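项目中期进展报告

项目名称:冲突后地区流离失所家庭儿童照护与就学支持项目
执行机构:Brukthorpe 人道援助协会
项目地点:Bakitz 镇、Nukitz 镇
提交日期:2021年7月30日

一、概况

本报告说明项目自二月启动以来的执行情况,供资助方审阅。项目面向因武装冲突离开原居住地、目前在 Bakitz 和 Nukitz 两镇临时安置的家庭,工作内容为临时住宿、就学衔接、法律身份文件补办和心理支持。经费按批准的预算科目使用,未发生科目间调剂。详细账目另附财务报告。

报告期内,两镇之间的公路检查站多次临时关闭,人员和物资通行受到影响。部分活动因此推迟,推迟的活动在第六节中列明。

二、安全与通行情况

二月至四月,Bakitz 镇以北仍有零星交火,镇内实行夜间宵禁。协会工作人员在宵禁时段不外出,上门走访全部安排在上午。五月停火安排延长后,宵禁取消,但通往 Nukitz 的公路仍由双方分段管理,车辆须在两处检查站分别出示通行证。

通行证的申请是目前最费时间的一项事务。按规定,审批时间为7天,实际等待时间往往更长,而且一旦更换司机或车辆,就要重新申请。协会已向地方行政当局书面提出办理长期通行证,截至本报告提交时尚未得到正式答复。

Bakitz 镇外的农田仍有未爆弹药。排雷单位已在主要道路两侧设置警示牌,但进入村庄的小路没有完成清查。协会要求所有走访车辆只走已清查路段,个别村庄因此暂时无法到达,只能通过电话联系。

三、临时住宿

项目在两镇共设2处临时安置点,分别使用原职业学校宿舍和一座停用的旅馆。安置点优先接收带有幼儿的家庭、孕妇和行动不便的老人。入住家庭由协会与镇政府共同登记,登记内容包括原居住地、家庭成员、健康状况和就学需求。

床垫、床单、毯子和厨具由 Kalinowski 供应公司分批供货。第一批物资在检查站滞留,到货后已全部发放。第二批中有部分毯子厚度与合同不符,协会已退回,供应方同意更换,运费由其承担。床上用品的选型主要考虑清洗方便,以及家庭搬离时能够带走。
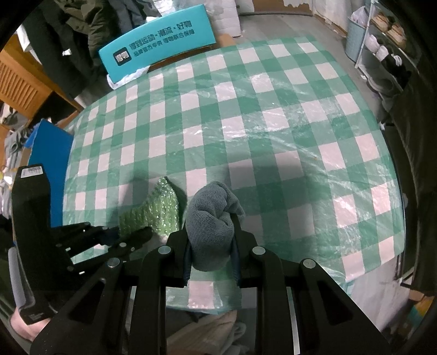

四、就学衔接

Bakitz 镇小学自三月起接收安置家庭的儿童插班。学校教室不足,实行上午和下午两个班次。安置家庭的儿童多数编入下午班,放学时间较晚,家长对路上安全有顾虑。协会与校方商定,由安置点工作人员在放学时段陪同低年级学生返回。

部分儿童中断学业的时间较长,无法跟上同龄班级。项目为此开设补习课,科目为语文和算术,教师由当地退休教师和暂时没有岗位的青年教师担任,按课时领取津贴。补习课不收费,课本由学校借用,练习本由项目采购。

年龄较大的少年到课情况不理想。走访中了解到,一些家庭依靠孩子在公路边和市场摆摊的收入支付日常开支,家长愿意让孩子上学,但无法放弃这笔收入。协会尝试把这部分少年的补习课调到傍晚,到课情况有所改善,但仍不稳定。我们认为,仅靠调整上课时间解决不了这一问题,需要同时为家庭中的成年人提供现金补助或短期工作机会。现有预算没有这一科目。

五、身份文件与法律协助

不少家庭在撤离时遗失了出生证明和户籍文件,影响儿童正式注册学籍,也影响领取政府救济。项目聘请当地法律服务机构协助补办,每周在两处安置点轮流接待。

补办中遇到的主要困难是,原居住地的登记档案目前由另一方行政当局掌管,双方互不承认对方出具的证明。对于这类情况,法律服务机构采用证人证言加学校旧名册的方式向地方法院申请认定。法院已受理首批申请,其中出生登记类的进展较快,房产和土地类的申请基本没有进展。

六、心理支持与推迟的活动

心理支持以小组活动为主,由受过培训的社工带领,内容包括绘画、游戏和集体谈话。需要个别治疗的儿童转介至省城医院,转介车辆同样受通行证限制,有家庭因此错过预约。

以下2项活动推迟至下一报告期:一是 Nukitz 镇的家长培训,原因是培训场地被临时征用;二是教师急救课程,原因是授课人员未能通过检查站。相应经费保留在原科目,未作他用。

七、需要资助方答复的事项

1. 是否同意在下半年增设家庭现金补助科目,所需资金可从节余的运输费中列支。

2. 是否同意将旅馆安置点的租期延至冬季结束。房东已书面表示可以续租,租金不变,但要求提前答复。

3. 能否以资助方名义致函地方行政当局,支持协会办理长期通行证的申请。

八、下一阶段安排

学校开学前完成新一轮插班登记,并补齐缺少的课桌椅。入冬前检查两处安置点的供暖和门窗,原职业学校宿舍的锅炉需要更换部件,报价已经取得,待批准后施工。未清查路段的村庄继续以电话方式联系,排雷单位确认通行后恢复走访。

附件:财务报告、物资发放清单、安置点租赁合同复印件、锅炉维修报价单。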